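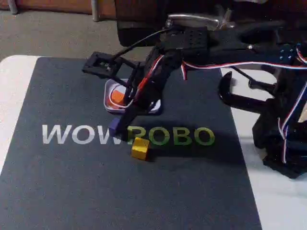 Clakano, the company that sells wedding photography by the package through hotels and country house venues, has announced a new album that it says will be in the couple's hands before they leave the reception. It is called the Evening Book, it goes on sale in August, and the first venue to offer it is Hullano, the converted mill outside Cukgate. The company has made a great deal of the look of the thing. There will be no white leatherette and no gold script, it says, and the covers will come in "modern" colours only, with names printed large across the front in plain capitals. The sample has a dark charcoal cover with pale grey and muted green lettering, and it is smart enough if you like that sort of thing. What goes between the covers is harder to find out about.

The announcement, dated 27/06/2024, says the book will be "curated, designed and bound on the night". It doesn't say who will do the curating. Anyone who has photographed a wedding, or waited for the pictures from one, will know that choosing is the slow bit. A full day's coverage produces far more frames than any couple will ever look at, and a good many of them show an uncle blinking. Photographers complain about the editing, and they charge for it, and on the whole they are right to.

Asked about this, Clakano said the selection would be made "using our established process". Asked what the process was, it sent the announcement again.

What the company has confirmed is that the book will have 10 spreads, that the pictures will be taken from the ceremony, the drinks and the first part of the meal, and that nothing after the speeches will be included. So there will be no first dance, no cake if the cake is cut late, and none of the evening guests. For an album that takes its name from the evening this seems an odd arrangement. Couples having a long ceremony, or a religious ceremony followed by a civil one, may find that most of their day falls outside it altogether.

Fiachra Heffernan, who runs Kandpal, a small wedding photography business that has worked at the mill for 8 years, has seen the terms sent to photographers on the venue's list. He is not impressed.

"They want the cards handed over before the main course," he said. "I've asked twice what happens to them after that and I've had two different answers. The first was that they get copied and come straight back to me. The second was that they come back at the end of the night. Those aren't the same thing. I've got speeches to shoot."

Heffernan said he had also asked whether photographers would be able to see the book before it went to the couple, and was told there would not be time. His name would still be printed inside it.

"If there's a picture in there with somebody's eyes shut, people will think I chose it. I might sign up anyway, because the mill is a third of my summer. I just don't like being told it's an opportunity."

Under the terms, which we have also read, photographers who don't agree to supply pictures for the Evening Book can stay on Hullano's recommended list but will be shown on a separate page of the brochure. The venue describes this page as "equally prominent". It is at the back, after the car parking.

Hullano would not put anyone forward for interview. In a short written reply it said that couples had been "asking for something immediate", that no one would be made to buy the book, and that it expected strong demand. It didn't say how many couples had asked. It did confirm that the venue will receive a share of each sale, but not how large a share.

There is also the matter of the price, or the lack of one. The Evening Book will be sold as part of a package that also includes the photographer, a set of digital files and a framed print, and Clakano says it has no plans to offer it separately. Couples who have already booked a wedding at the mill for August or later can add it, provided they do so at least 4 weeks beforehand and their photographer has agreed to the terms. If the photographer hasn't agreed, the couple can switch to one who has. Whether they would get their deposit back from the first one is, according to Clakano, "a matter between the parties".

Quick albums have been tried before. There was a fashion some years ago for printing guests' snapshots at the reception and sticking them into a scrapbook, which was cheap and often rather charming, and which had the advantage that everyone knew what they were getting. Slideshows during the meal came and went as well. Plenty of photographers will already put up a handful of pictures on the night for nothing if they are asked nicely, and some do it without being asked.

Clakano's case is that couples wait too long for their photographs and have put up with it for years. There is some truth in that. A wait of several months is common after a busy summer, and the people waiting have usually paid in full. But the company's own full albums, the ones with the dancing in, will still take as long as they do now. The Evening Book doesn't replace the ordinary album and isn't meant to. It is an extra one, made in a hurry, with the last part of the day missing.

A demonstration for couples and suppliers is planned at the mill before the launch. Clakano says visitors will be able to handle finished copies. We asked whether any of those copies would be made during the demonstration, from pictures taken that day, with people watching. The company said the format was still being worked out.

Heffernan said he would be going along. He has a wedding in Cukgate the same afternoon, so he expects to miss the talk and catch the questions.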